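Setting a word list in type sizes by frequency

Catinca Vasiliu
March 17, 2022

The steps cover turning a plain text into a typographic poster in which each word's size depends on how often it occurs. You need a text file, a spreadsheet and a layout program that can import tab-separated data. I used the Zerkodden translation of the Hollitholm ballads, which comes to 1,844 words once the titles are removed.

1. Clean the text. Convert everything to lower case, strip punctuation, and replace line breaks with spaces. Keep apostrophes inside words. Keep hyphens only if you want compounds counted as one word – decide now and do not change it later.

2. Count. Put one word per row in column A, then build a pivot table with the word as the row label and its count as the value. Sort in descending order. In my text the top entry was "the" with 87 occurrences.

3. Scale. Do not map counts directly to point size. The first few words will fill the sheet and the rest will be unreadable. Use the square root of the count, multiplied by a constant. With a constant of 22, a word that occurs once is set at 22 points and a word that occurs four times at 44.

4. Assign color. Two inks are enough. I used a near-black for the ground and one warm red for the type, with tints of the red for lower counts.

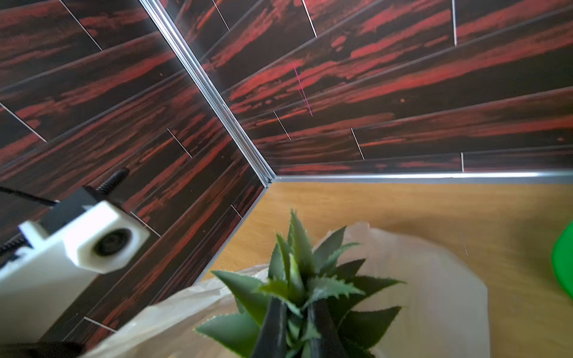
Red and rust-orange streaks on nearly black paneling.

5. Import. Save the table as tab-separated text with three columns: word, size, tint. In the layout program, map size to a character style and tint to a swatch. Files over 2,000 rows should be split before import.

6. Place. Start with the largest word and set its baseline on the grid. Work down the list, filling left to right. Turn off hyphenation and automatic leading. Adjust tracking by eye above 100 points; leave it alone below that.

7. Proof. Print at full size on cheap stock. Check the smallest tint against the ground from reading distance. If it fills in, raise the tint one step and print again.

The Rivutgate version of the sheet, set in Zamfir Condensed, uses the same table with a constant of 18.

14 shares | 3 comments
© 2022 Catinca Vasiliu | Contact | Back to top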